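4 min read

January is when I start thinking about soup again, and this year I've been thinking about it rather too much. I'd let things slide since September. We had moved into the new flat, the good pan was in a box marked BOOKS, and I'd got into the habit of toast at nine o'clock at night, standing up. So on 11th January I made a promise to myself: one big pot a week until the clocks go forward, eaten properly, sitting down, with a spoon that matches the bowl if I can manage it.

The first one was leek and potato, and I'm sorry to say I rushed it. I always rush the leeks! They want ages on a low heat with a lid on and a bit of salt, and I stood there prodding them and turned the gas up, and they caught at the edges and the whole pot tasted faintly of bonfire. I ate it for three days anyway (waste not), and by the end I'd almost talked myself into liking it.

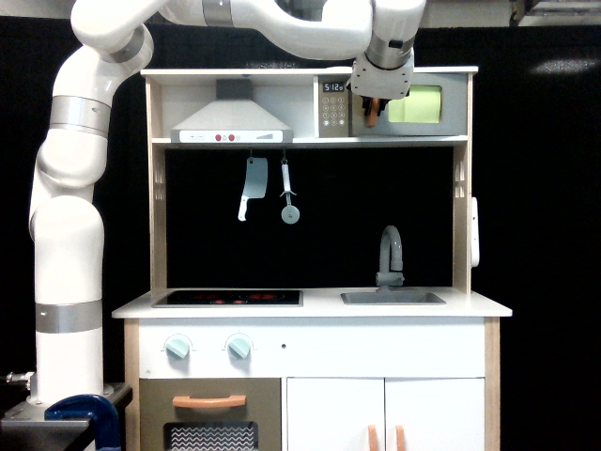 Rosaura Restrepo wrote back after the last newsletter to say I should stop using stock cubes with leeks altogether, that plain water and the rind off an old bit of cheese would do far more for me, and that if I was going to blend it I should leave a third of the potatoes out and put them back in whole. She also thinks butter is wasted on soup and should go on the bread, where you can taste it.

Well, I tried it, Rosaura, and you're right about the rind and wrong about the butter. The rind goes soft and a bit horrible to look at, but fish it out before you blend and what's left behind is lovely, sort of savoury and round. I'm now keeping my rinds in a bag in the freezer door, next to the peas.

Lentils were next. I bought a bag of little brown ones at Lovitz, the shop on the corner by the bus stop with the very steep step, and gave them 40 minutes with an onion, two carrots, a stick of celery and a bay leaf that had been in the cupboard since the old place. I'd forgotten how kind lentils are. You can wander off and

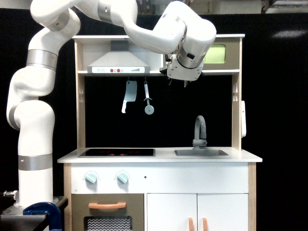 ring your sister and come back and they've just got on with it. I put a good splash of vinegar in at the end, which my mum always did and I never used to bother with, and it woke the whole thing up. Next time I'd chop the carrots smaller. I'd also make double, as it was even better the day after, when it had gone thick enough to stand the spoon in and I had to let it down with water from the kettle.

Bread to go with it has been a mixed bag. My own loaf came out like a doorstop, so I've been buying the seeded one from Pitside and toasting it when it gets to day two. They sell the ends cheap late in the afternoon, and the ends are the best bit for dunking if you ask me.

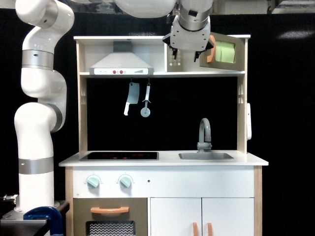

Next on the list is a squash soup, and before I start on it I want to sort out where I cook, which at the moment is a strip of worktop the width of a chopping board with the toaster living on half of it. I've been dithering over colours for weeks. Everyone tells me dark green, and I do like it in other people's houses, but our kitchen faces north and gets hardly any light before lunch. White panels with light wood edges, like the toy kitchen in the photo, are much more what I'm after, and I think I could get there with a tin of paint and a bit of patience. The squash is sitting on the windowsill in the meantime. I'm going to roast it first with the skin on and a whole head of garlic, then see what it needs. Chilli, I expect, and maybe a spoonful of peanut butter.

If you've got a soup you make without looking anything up, do send it over, especially if it uses up cabbage. I have most of one left and it's taking up the entire bottom shelf of the fridge.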